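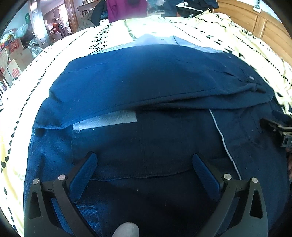

Märta Lie asked whether the wetland at Bistirberg will stay open to walkers once the replanting starts, and whether anyone has decided what happens to the old gravel road. Her letter raised most of the points other residents have sent in, so the answers are gathered on this page.

Last updated May 2, 2020

Will the wetland stay open?
Yes, except for the north bank. The path from the Mundon parking lot to the footbridge stays open all year. The north bank is closed until the end of November so the reed beds can settle.

What about the gravel road?
The lower part will be taken out and the ditch beside it filled. The upper part stays, as the fire department needs it. Cars have not been allowed on either part since the quarry shut.

How big is the area?
The whole site is 261 acres. The replanting covers 30 of them, nearly all on the old quarry floor.

What is being planted?
Alder and willow along the water, with sedge between. No pine. The first plan had pine on the slope above the pond, and it was dropped after Tormod Granström pointed out how quickly the soil there dries out in summer.

Who is doing the work?
Ekinci has the contract for the earthwork and the ditches. The plants come from the county nursery. Water testing is done by Inuvent, which takes samples at 12 points on the pond and the stream.

Can I see the test results?
They are posted at the town hall and can be mailed on request. Ask for the pond report. The stream report is a separate document and comes out later.

Is the pond safe for swimming?
Swimming is not allowed. The banks are steep on the quarry side and the bottom drops off fast. Wading at the gravel beach by the footbridge is fine.

Are dogs allowed?
On a leash, on the main path. Please keep them out of the water while birds are nesting.

My well is close to the site. Will the water level change?
It may rise a little on Mill Lane when the ditch is filled. Owners there have had a letter. If your well is on Mill Lane and you got no letter, call the town hall at extension 524 and ask for Ebbe Lindholm.

Will there be truck traffic?
Only while the road is being taken out. Trucks will use the quarry gate and will not go through the village.

Can I fish there?
Not at present. Fishing permits for the pond were stopped when the quarry closed, and a decision on new ones has been put off until the water tests are finished.

Where do I send a question that isn't answered here?
In writing to the town hall, marked "Bistirberg wetland." Include a return address.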